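Search reviews Enter keyword Go

Wumeo large storage crate, blue plastic, 67 liters

I bought this crate in February for the toys of my daughter, after the cardboard boxes under her bed became soft in the corners. I looked at many boxes in the Nakatia shop and I wanted only two things from it: that it keeps its shape when full, and that a child can reach inside without help. The price was 700, and with the member card I paid 661. For a plastic box this is not little money, so I will try to be exact.

The walls are ribbed and they are stiff. I pushed on the long side with my knee and it moved a little, then came back. The rim has parts for the hinges of the lid. I must say that we use it mostly without the lid, because in our home a lid means that toys are put on top and stay there.

It is a big thing. Please measure your place before you order. When I sort the toys I put it on the bed, so that I don't have to bend, and then you notice how much of the bed it takes. Plush toys, a few small cartons, everything goes in and there is still air between them. The bear suitcase stays outside, it is a nice thing by itself and my daughter wants to see it.

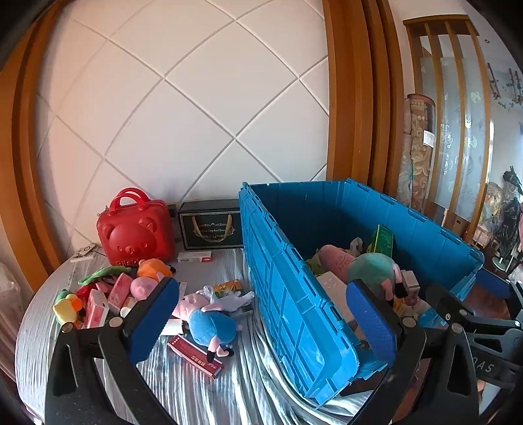

Mine is the same size and I would not carry it full by one person. With soft toys it is fine, but we tried it with picture books and I had to put it down twice on the stairs. Take the smaller one for books. - Grurnitz

I agree with this comment. For books I also would choose smaller. For plush it is different, the weight is almost nothing and the only problem is the width, when you pass a door.
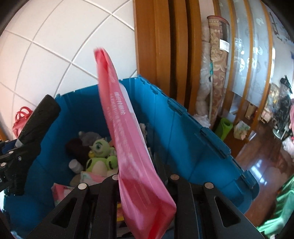

Review by Réka Deák | Storage and home | Rating: 4 of 5

Now the less good side. The bottom corners are rounded inside, and small things go there and hide under the soft toys. I found a puzzle piece after one week of searching. I now put all the small pieces in bags before they go in, and this helps, but the bags themselves also travel to the bottom.

The color is a strong blue. On the shop page it looked to me more quiet. In a pale bedroom it is the first thing you see - my husband likes it, I am still getting used to it.

Cleaning is easy with a damp cloth, only the ribs on the outside collect dust and need a brush. The smell of new plastic was gone after around 2 days by the open window.

Before this one I had a crate from Mokgethi, which was cheaper, and one hinge broke in the first winter. On the Wumeo all the hinges are still good. I take away one star for the corners and for the price. I would buy it again for soft toys.

Contact us | © Nakatia Home Reviews | Back to top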